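印刷用ページ　｜　この記事をメールで送る

論説
双腕ロボットの予算は、本体価格から組み立ててはならない

2月
ワジド・メンガル（ワライチ製造技術研究所　設備計画室）

来年度の設備予算を編成する時期を迎え、当室にも双腕ロボットの導入に関する相談が多く寄せられている。持ち込まれる稟議書の書式は会社ごとに異なるが、構成はよく似ている。冒頭に本体の見積額があり、続いて削減される人員の数が示され、最後に回収年数が記される。架台、ハンド、治具、安全対策、教示に要する工数は「付帯費用一式」として一行にまとめられ、金額の根拠が付されていない例も少なくない。

筆者は、この書き方を改めるべきであると考える。双腕ロボットの導入費用を左右するのは、多くの場合、付帯費用の一行に押し込められた部分である。しかもその大半は、対象となる部品と作業が定まらない限り見積もることができない。

本体価格が目立つ理由

本体の価格は、見積書に明記され、複数の業者から同じ条件で取得でき、購買部門にとって比較が容易である。そのため審査の議論もここに集中しやすい。ある会議では、本体の値引き幅に2時間を費やし、ハンドの選定については質疑が一つも出なかった。

しかし、本体の値引きによって得られる金額は、ハンドの選定を誤った場合の損失に遠く及ばない。爪の形状が部品に合わなければ、爪を作り直し、教示をやり直し、その間のラインを人手で維持しなければならない。これらの費用は発注後に発生するため、当初の稟議には現れず、翌年度の修繕費や外注費に紛れ込む。経営層の目には、設備は予算どおりに導入されたものと映る。

二社の予算書から

対照的な二つの事例を挙げたい。いずれも小型の樹脂部品および止め輪類を扱う組立工程であり、台数はともに2台であった。

ブラスリー社は、本体を先に決定した。予算総額の80％を本体に充て、残る20％でその他のすべてを賄う計画である。納入は予定どおりに行われたが、薄い輪状の部品を平らな台から拾い上げる動作で行き詰まった。設計段階の検討には厚みのある代替品が使われており、指先を部品の下に入れる余地があるかどうかを誰も確かめていなかった。同社は部品を傾けて供給する治具を追加で発注し、その費用を別の予算から流用した。

一方、ドラニア社は本体の機種を空欄としたまま、前年度に少額の検討費を計上した。費目は計算機上での動作検討と、部品300個を用いた供給ばらつきの測定である。稟議の担当者であったボニファシオ・クエスタ氏は、機種の決まらない設備に費用を付けることについて、社内で相当の反対を受けたと述べている。結果として同社は当初の候補より安価な本体を選び、差額を供給装置に回した。総額は当初の想定をわずかに上回ったが、追加の稟議は提出されていない。

二例をもって一般論とすることはできない。それでも、費用が発生する順序の違いは明瞭である。ブラスリー社は購入後に部品を知り、ドラニア社は購入前に部品を調べた。

検討段階に独立した費目を

以上を踏まえ、筆者は設備予算に「事前検討費」を独立の費目として設けることを提案する。本体の取得予算とは切り離し、検討の結果として導入を見送った場合にも、正当な支出として認めるものとする。見送りが失敗と評価される組織では、検討は必ず導入を肯定する結論に至るからである。

事前検討費で賄うべき作業の中心は、模擬環境における把持動作の確認である。対象とする部品の形状を実物に合わせて作成し、左右の手の到達範囲、指の開き、部品への接近角度を調べる。とりわけ輪の一部が切れた部品や、外周に小さな突起を持つ部品では、どこをつまむかによって後工程での向きが変わる。検討の記録には、手が部品に触れる前の姿勢も残しておくことが望ましい。左右いずれの手で取るか、もう一方の手をどこで待機させるかは、作業台の寸法と架台の配置を決める条件となり、ひいては床面積の費用に及ぶ。
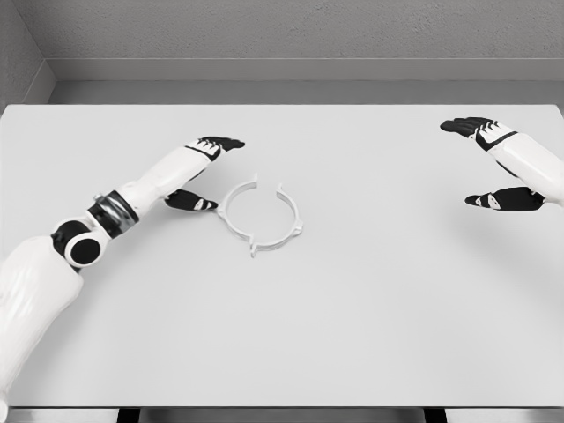 模擬環境の限界と予備費

もとより、計算機上の検討がすべてを明らかにするわけではない。部品の反り、静電気による付着、成形時のばり、台の表面の摩擦などは、模擬環境では省略されるか、理想的な値に置き換えられることが多い。動作が成立したという報告は、設定した条件の下で成立したという意味に限って読まれるべきである。

したがって、事前検討を経た案件であっても予備費は必要である。ただし、その置き方には工夫を要する。総額に一定の率を乗じるだけの予備費は、審査の過程で真っ先に削減される。筆者は、検討によって解消されなかった事項を列挙し、それぞれに金額を対応させる方式を勧めたい。「部品の反りが想定を超えた場合の爪の再製作」と記された予備費を削るには、削る側もその危険を引き受けなければならない。

業者の見積にも同じ考え方を求めることができる。ウォティソン社の設備担当部門では、見積依頼書に部品の実物を添え、把持に関する前提条件を業者に書面で回答させている。回答を避けた業者の提示額は、他社より低い場合でも同列には比較しないという。手間のかかる運用であるが、発注後の責任の所在をめぐる協議は大幅に減ったと聞く。

審査する側に求められること

最後に、予算を審査する立場の方々に申し上げたい。回収年数の短さを競わせる審査は、付帯費用を小さく見せる動機を申請者に与える。審査の席では、本体の価格を問う前に、対象部品の現物を机上に置かせ、それをどのようにつかむのかを説明させていただきたい。説明に窮する案件には、取得予算の代わりに検討費を付ければよい。

当室では、事前検討費を含む予算書の様式案を現在作成している。各社の実例、とりわけ導入を見送った事例の提供をお願いしたい。

お問い合わせ：ワライチ製造技術研究所　設備計画室
© ワライチ製造技術研究所　無断転載を禁じます
ページの先頭へ戻る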